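What We Throw Out at Lunch: Fruit Waste at Brosbridge College

By Roxana Marulanda
October

My project started with a bruised pear at the bottom of my little brother's school bag, and I suppose it grew from there into something a bit bigger than I had planned.
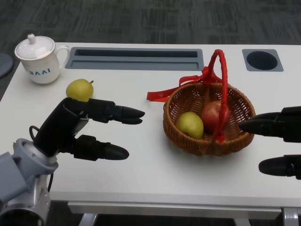
Fruit gets wasted mostly because people are embarrassed to eat it once it has a mark on it, according to Ashok Mittal, and when I put that to my year group there was a lot of nodding and one very loud disagreement from the back row.

I wanted to find out how much of the fruit that comes to school in lunch boxes goes home again, or goes in the bin, and whether a few small changes would make a difference. I chose fruit over sandwiches or yoghurt because you can tell fairly easily what it is when you find it in a bin (I can't say the same for the sandwiches), and because my nan has always held that an apple a day is wasted if it spends the day under a textbook.

For the first part I handed out 100 survey forms and got 90 back, which I was thrilled with! The questions were short. I asked what fruit people brought, who packed it, whether they ate it at recess, at lunch or not at all, and what happened to it if they didn't. I left a blank space at the bottom for comments, and I'm very glad I did, because that was where the most useful answers turned up.

For the second part I sorted the bins beside the Gamage building every lunchtime for a fortnight, wearing gloves and my dad's gardening apron. I found 158 pieces of fruit altogether. Of those, 29 had no bite taken out of them at all. I washed a few of these and took them home for the compost, and I'll admit that Friday's lot was so heavy I had to ring Mum for a lift.

Apples were the fruit most people said they brought, and they were also the fruit I found most often in the bins, so that part matched up nicely. Pears were trickier. Several people wrote that they liked pears very much but could never catch them at the right moment, and one person described theirs as "a rock in the morning and soup by lunch". Bananas had the worst reputation for bruising. Mandarins hardly got a mention under waste, and I think their peel has a lot to do with it.

The comments also made me think about who chooses the fruit. Students who packed their own lunch seemed to have firmer favourites, and a few said they had been bringing home the same unwanted orange for days without mentioning it to anybody. Another group said recess was too short and they would sooner play.

There are some weak spots in my method. I only looked at one set of bins, and people knew I was looking, so they may have behaved better than usual. I also didn't weigh anything, and a half-eaten apple counted the same as a whole one. If I did the project again I would borrow the kitchen scales from the food technology room and start in a colder term, when the wasps are less interested.

My recommendations are to put a share bowl near the canteen for whole, washed fruit, to cut up fruit for the younger years where families have time, and to let classes eat a piece during silent reading. Ms Prudent's class has offered to try the last one first, and I'll be collecting their cores.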